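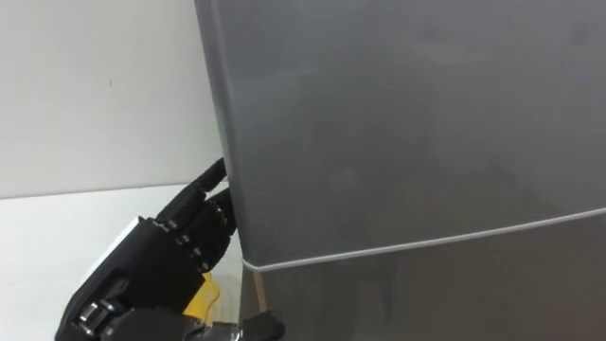
Page 11 of 14

Skidside Forums > End Effectors > Five-finger hand vs. plain two-jaw on appliance tasks, who has numbers?

kevser_u
Back with the door results, as threatened on the last page. Same arm, same fridge, same controller gains. I ran 141 door pulls with the five-finger hand and 141 with the two-jaw we normally use. Fingertips on the rounded edge of the door, thumb low and out of the way, then peel. The hand got the door open more often. It was also slower every single time, because it spends a small eternity deciding where its knuckles are.

The two-jaw just bites the edge and goes. When it misses, it misses like a drunk at a coat rack.

skondolthorpe
How much more often is "more often"? You've given us the number of tries and kept the interesting half to yourself.

kevser_u
Because my log counts "opened, then bumped the table" as a success and I'm re-scoring it by hand. Patience.

JPickering
Do the fruit runs have the same problem? The door is one contact and a lot of arm. I'd trust the fruit more as a hand comparison.

kevser_u
Fruit is its own mess. The hand has to clear the raised lip at the front of the compartment, and with the fingers out straight it's a long object to be steering around a hinge. I've been bringing it in from below the ledge and curling late.
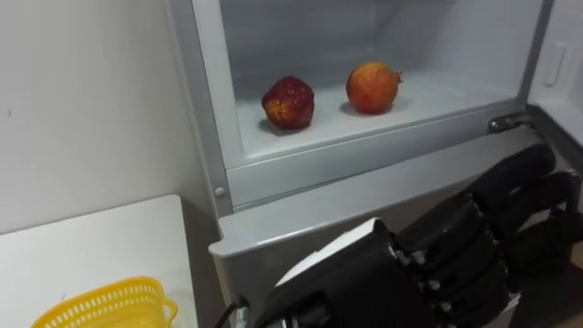
Fingers out, reaching in. Two fruits on the compartment floor.

garside_j
Curling late is your trouble. Preshape to a half-curl before you get anywhere near the lip. We lost a month to straight-finger approaches on a Sturnitz arm and all I have to show for it is a drawer of fingertip pads.

kevser_u
Half-curl hits the lip with the thumb. Tried it. 11 times, which is ten more than I needed.

garside_j
Then your wrist is too low.

kevser_u
My wrist is where the elbow lets it be, Joanne.

ebonyk
Can I be the dull one and ask what the rest of the body is doing? All of these comparisons get posted as if the hand arrived by mail and did the job alone. If the base is in a different spot for each gripper you're comparing parking.

kevser_u
Fair, and I'd be annoyed too. Stance gets reset between runs from marks on the floor plan, same start pose, arm down at the side.

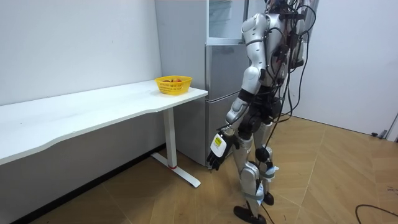 The legs do shift a little once the arm loads up, and the heavier hand makes that worse. I have 248 runs with stance logged and I'll split them out. My guess is that some of the two-jaw's bad misses are really the hips having an opinion.

ebonyk
Thank you. "The hips having an opinion" is going in my next report.

skondolthorpe
I'm still going to argue for the two-jaw. For anything round and roughly fist-sized you want two pads, one motor and an early lunch. Five fingers is a lot of screws to check for the privilege of holding an apple.

JPickering
Disagree. Two pads on a round, waxy thing is a squirt gun. You get away with it until you have to change the wrist angle on the way out, and over that lip you have to.

skondolthorpe
Softer pads.

JPickering
Softer pads is what people say in place of a grasp plan.

kevser_u
For what it's worth, the grasp I like best so far goes thumb underneath and in front, other fingers over the top. It wraps the thing properly and I can tilt without holding my breath. The downside is that from the head view the fingers cover most of the fruit, so the vision side is basically guessing once it closes. I want a wrist camera and have been told what I can do with my wrist camera.
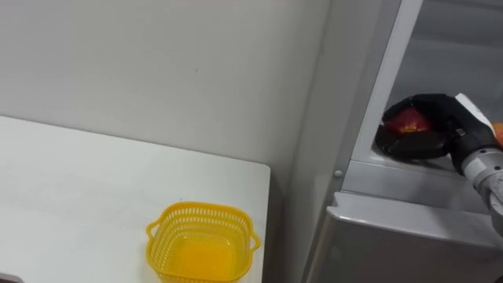

The over-and-under grasp on the red one, basket on the table to the left.

garside_j
OK, that's a better wrap than I expected. I withdraw the remark about the wrist. The one about preshaping stands.

T_Pacheco
Mod here. Splitting the camera placement stuff into its own thread before it eats this one. Kevser, please post the controller settings with the re-scored table. Last time somebody compared grippers on this board we got to post 847 before finding out that one of them was running at half speed.

skondolthorpe
That was me and it was a perfectly good half.

kevser_u
Settings and scores coming in the same post. Both at full speed – I checked this morning, and then checked again after reading the above.

ebonyk
Include the failed ones with the stance shift please, even the embarrassing ones.

kevser_u
Those are most of the file.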